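Kistamcombe Packing Room
Table Inspection Checklist
Friday, April 14, 2023

1. Tabletop
Result: Acceptable
Comment: White surface in use. Wipe down at the close of each shift.

2. Paper bags
Result: Action required
Comment: The brown paper bag open on the table is torn. Torn bags must not be filled or passed to dispatch. Replace from stock and check the remainder of the bundle before use.
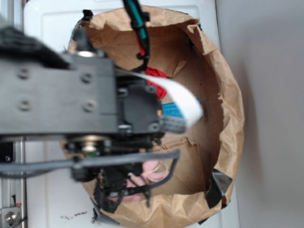

3. Bag storage
Result: Acceptable
Comment: 427 bags on the shelf. Reorder when stock falls below 40.

4. Walkway
Result: Acceptable
Comment: Clear on both sides. Next full inspection due in August.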